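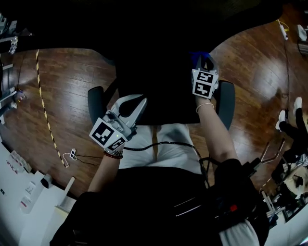

Polished wood floor with a warm reddish-brown tone, under overhead use by a desk chair.

Wood Floor Care and Refinishing: Frequently Asked Questions
Clalano Floor Services
Last revised December 2021

These answers apply to solid and engineered wood floors finished on site or at the factory. For stone, cork and vinyl, see the separate pages. Product instructions take priority wherever they differ from what is written on this page.

How do I find out what finish is on my floor?
Pick a spot inside a closet. Put down one drop of water and leave it for 10 minutes. If the wood under the drop turns white or dark, the floor is probably waxed or oiled, or the film has worn through. If the drop stays beaded, the floor most likely has a surface film such as polyurethane. Floors in older houses may have shellac, which softens when touched with denatured alcohol on a cotton swab.

What is the difference between a screen and recoat and a full refinish?
A screen and recoat abrades the existing film lightly and adds one new coat. No bare wood is exposed. A full refinish sands the floor to bare wood, after which stain (if wanted) and several coats of finish are applied. A recoat will not remove deep scratches, pet stains or a color you no longer like.

Can every floor be recoated?
No. Wax, oil soap residue and some store-bought polishes stop new finish from bonding. We do a test patch before quoting. If the patch peels under tape, the floor needs a chemical strip or a full sand.

How many times can an engineered floor be sanded?
It depends on the thickness of the top layer. We measure at a floor vent or a doorway where the edge of a board is exposed. Very thin veneers cannot be sanded at all, only recoated. Boards with a hand-scraped or beveled surface will lose that texture in a full sand.

Do you offer gloss and satin?
Yes, along with matte and semi-gloss. Gloss reflects the most light and shows dust, heel marks and sanding flaws more readily. Satin is the usual choice for rooms with large windows. Sheen has no bearing on hardness; two products from the same line wear at the same rate.

What should I use under an office chair?
Use soft casters, or a rigid mat with a smooth back. Hard nylon casters grind grit into the finish. Avoid mats with rubber or latex backing, as these can discolor some finishes — the mark may be permanent. Lift the mat and clean under it when you clean the rest of the room.

Why is the area under my rug a different color?
Wood changes color with light. Cherry and many tropical species darken; walnut tends to get lighter. When a rug is moved, the covered area often catches up over several months, though the match may never be complete. Oil-based finishes also amber with age, with or without sunlight.

What humidity should the house be kept at?
Follow the range given by the flooring maker. Gaps that open in the heating season and close in summer are normal. Gaps that stay open all year, or boards with raised edges, should be looked at. Raised edges often point to moisture from below, and sanding them flat before the source is fixed will leave the floor crowned once it dries.

Which cleaners are safe?
A slightly damp microfiber pad and a neutral cleaner made for wood floors. Do not use steam mops, vinegar, ammonia or oil soap.

How much does a recoat cost?
Our minimum charge is 560 dollars, which covers up to 300 square feet in one room. Larger areas are priced by the square foot after a visit. Jobs over 2,000 square feet are scheduled in two phases. Moving pianos, safes and aquariums is not included.

How long do I need to stay off the floor?
For water-based finishes, socks are fine the next day. Wait for the date on your job sheet before putting furniture back, and longer for rugs. Oil-based finishes take more time at every stage, and the smell is stronger. Pets should be kept out for the whole drying period.

Which areas do you serve?
Grollthorpe and Lunden, plus the villages along the Rampersad road. The Lunden crew does not take new sanding jobs in March — recoats and repairs are still available there.

Who do I contact about a warranty claim?
Write to Lucía Vidal at the Grollthorpe office. Include the job number, the product name from your job sheet, and the date you first saw the problem. Warranty cover excludes scratches, water damage and floors cleaned with steam.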